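Right hand stays half closed after protective stop, then closes further on re-enable

Posted in Manipulators and End Effectors
Tags: protective stop, hand controller, tendon, recovery, cabling

bkleinschmidt_lab

I am looking for help with a fault on a two-arm tabletop setup. The arms are from Boneck and the hands are Fondlow five-finger units, one per side, each on its own bus segment. The task is ordinary pick and place on a table with a mixed set of objects. The fault is on the right side only.

Sequence as observed:

The arm is in a pre-grasp pose over an object and the fingers are partly flexed. The arm controller raises a protective stop (joint torque deviation, wrist joint). The arm holds position with brakes on, as it should. The hand does not hold. It continues to flex for a short time, then reports fault code 1762 and stops reporting joint positions. The last position in the log is frozen.

On recovery, I clear the arm fault, release the brakes and re-enable the hand. At the moment of re-enable the hand closes further, at full speed, with no command from my side. After that it behaves normally until the next protective stop.

I have had this 10 times since January. It was first noticed after we rerouted the hand cable along the outside of the forearm to make room for a wrist bracket. The bracket has since been removed. The cable is still on the outside. 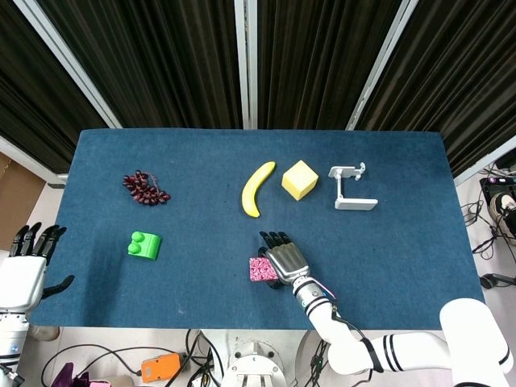
Fault 1762 is listed in the Fondlow manual as "command timeout or supply event", with no further text. I do not find it useful, as those are two different problems. The pre-grasp pose in which it usually trips is the one over the pink speckled block, with the wrist low and the palm just off the side of the block. You can see the thin cable running along the arm near the wrist. The banana and the grapes have never produced the fault. The yellow cube has produced it once. I do not know whether this is the object, the pose, or chance.

What I have checked:

Supply voltage at the controller end of the hand cable, at rest and in motion. Within limits.

Firmware on both hands. Same version.

Swapped the hand controllers left to right. The fault stayed on the right.

Swapped the bus adapters. The fault stayed on the right.

What I have not checked: supply voltage at the hand end during a stop, and the hand itself (swapping the hands takes most of a day with recalibration, and I would like to have a reason first).

My actual concern is the movement on re-enable. A colleague had his fingers between the thumb and the palm, removing a foam block, when I pressed the button. He was not hurt, but the force is sufficient to hurt someone. I would like to understand whether this is a defect in the hand or a mistake in my recovery sequence.

Britta Kleinschmidt

tendon_and_on

Your recovery sequence is wrong, and there is probably a wiring fault as well. They are separate. Take the sequence first, as it is the one that can injure someone.

The Fondlow controller keeps the last position target in memory through a fault. It does not keep the trajectory. When you re-enable, it compares the present position with the stored target and drives to the target using the default speed, which is the maximum. If the stop arrived in the middle of a grasp command, the stored target is "closed". The fingers are half way. You press enable and they go the rest of the way. The controller is doing what it was told to do some minutes earlier.

This is described in the manual, in the chapter on modes, in one sentence. It is easy to miss.

The fix is to overwrite the target before enabling:

1. Leave the hand disabled. Clear the fault.
2. Read the joint positions. Wait until they change if you move a finger by hand. If they are frozen, the encoder stream has not come back and you must power cycle the hand.
3. Write the values you just read as the new position target.
4. Set the speed limit to 25 percent.
5. Set the current limit to the lowest value that still moves the fingers.
6. Enable.
7. Command open. Confirm that it opens. Restore the limits.

Step 2 is the one people skip. If you write frozen values as the target, you have gained nothing, and the hand will jump by however far it traveled after the freeze. In your description it flexes after the stop and the log then freezes, so the stored position may be off by a visible amount.

Put this in code and remove the plain enable button from your operator screen. Also, people should take objects out of the hand before the recovery starts, with the hand supply off at the switch. A disabled hand still has energy in the tendons. On ours the fingers spring when the object comes out.

Regarding why the hand keeps moving during the stop: the arm's protective stop does not reach the hand unless you wired it. On most setups I have seen it is not wired. The arm stops, your program stops sending, and the hand finishes its last command until the command timeout expires. Then it faults. That accounts for 1762 with no supply problem at all.

What it does not account for is the fault staying on the right side. Does the left arm ever raise a protective stop? If it never does, you have no comparison, and the left hand would do exactly the same thing.

bkleinschmidt_lab

Thank you. The left arm has not had a protective stop in this period, so you are correct that I have no comparison.

I forced one by pushing against the left forearm during a slow grasp, hand supply switch within reach. The left hand continued to flex, then reported 1762. On re-enable with the old sequence it closed. With your sequence it stayed where it was.

One difference remains. On the left, joint positions continued to be reported throughout the fault. On the right they freeze. So there is still something on the right side.

gripforce

had same error, updated firmware and it went away. also check your torque thresholds, the factory ones are too low for a heavy hand, i doubled ours and no more stops

tendon_and_on

Please do not double the thresholds. The torque deviation limit is there to detect contact. If it trips in one pose only, find out what is pulling on the wrist in that pose. Raising it hides the cause and removes the protection in every other pose.

If the payload mass and center of gravity for the hand are wrong in the arm controller, correct those. That is a legitimate reason for false trips and it is a five-minute check. It would normally show up with the arm extended and not in a single low pose.

ibarra_cells

I maintain cells with this arm and a different hand (Ibarra, three-finger), so take the hand-specific parts with care. The cable part should be the same.

A frozen position stream on one side, together with a torque deviation at the wrist, in a pose with the wrist low, after a cable was moved to the outside of the forearm. I would look at the cable before anything else. When the wrist pitches down and rotates inward, an outside cable has to cover a longer path than it does at the home pose. If the slack was set at home, it runs out. The cable then does two things. It pulls on the wrist, and the arm sees this as an unexpected torque. It also pulls on the connector at the hand, and the signal pair opens before the supply pair does, because the signal pins are shorter on that connector family. The hand stays powered and goes on flexing, but you get no positions.

If that is what happens, the stop and the fault have one cause, and the swap tests you did could not have found it. You swapped everything except the cable.

Test for it as follows. Hand supply off. Arm in manual guiding mode, reduced speed. Second person on the stop button. Move the wrist slowly into the pre-grasp pose over the object that trips most often. Watch the cable between the last clip and the connector. It should keep a visible curve through the whole movement. If it goes straight at any point, you have found it. Then log the wrist joint torque over the same movement with the cable clipped and again with the cable fully unplugged and taped out of the way. A step in the first trace that is missing in the second is good enough evidence.

For the repair, do not only add slack. A loose loop at the wrist will catch on something on the table. Put the last clip one joint further back, so that the loop lies along the forearm, and use a strain relief that is fixed to the hand flange and not to the arm. Replace the cable. If it has been pulled 10 times I would not trust the crimps, even if it rings out fine on the bench.

On the wiring of the stop: the Boneck controller has a safe output that follows the protective stop. You can take it through a relay to the hold input on the hand controller, if the Fondlow has one. Ours does. Hold is preferable to cutting the power. If you cut the supply in mid-grasp the hand drops whatever it has, and with some hands the fingers relax onto the table. We used a Fultstead relay module on the DIN rail and it has given no trouble. Have whoever signs your risk assessment look at it, as the hand's hold input is very likely not a rated safety function.

bkleinschmidt_lab

It is the cable.

In guiding mode it goes straight shortly before the pre-grasp pose, between the last clip and the connector. The wrist torque trace has a clear step at that point with the cable clipped, and no step with the cable unplugged. For the yellow cube the pose is similar but the wrist is rotated less, and the cable is nearly straight. That fits with one event there.

Status at present:

The recovery sequence is in code. Enable is blocked until two consecutive position reads differ from the frozen value or the hand has been power cycled. The old button is gone.

The last clip has been moved back one joint. Strain relief on the flange is a temporary printed part.

New cable ordered. The right hand is out of service until it arrives.

The Fondlow controller does have a hold input. It is on the 2-row header next to the bus connector and is disabled by default in the configuration. I have enabled it and tested it with a jumper. The fingers stop and hold, and the positions remain live. The relay is not yet installed.

Payload values in the arm controller were correct.

I have marked the answer by ibarra_cells as the solution for the fault, but anyone arriving with a hand that closes on re-enable should read the first reply by tendon_and_on before doing anything else.

Britta Kleinschmidt

tendon_and_on

One addition for the code. Check that the value you write as the target is inside the joint limits. After a power cycle ours sometimes reports zero on every joint for the first few reads - written back as a target, zero is fully open at whatever speed is set. We discard everything in the first second.

bkleinschmidt_lab

Noted, and added. I see the same zeros on the left hand after a power cycle.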